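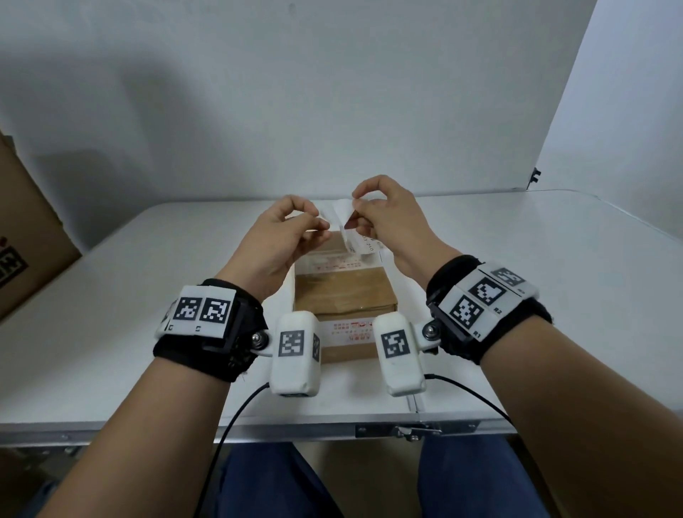 Open days at automation labs favor the finished motion. The Thursday session at Foltcombe gave most of its time to label removal done by hand, with trackers on both wrists, and I think that was the right choice.

Peeling a label is a two-handed task with poor visibility and variable adhesive. A success rate says little about it. I would publish the grip changes per parcel and the failures by type. Foltcombe showed 15 parcels and gave us neither.
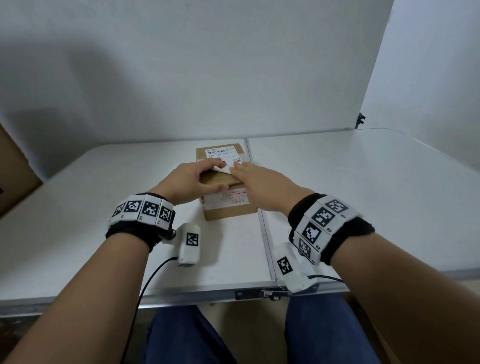

Sérgio Sequeira objected that grip changes vary too much between people to mean anything, and that three operators would give three different tables. I accept the variance. It should be reported as well, with the operators listed separately.

Until then the Kurau arm, shown for nine minutes after the break, has no baseline to be judged against.

7 comments
15 shares

Related
Brurnard revises its gripper test
Wrist tracking at Vilela
Who needs an open day?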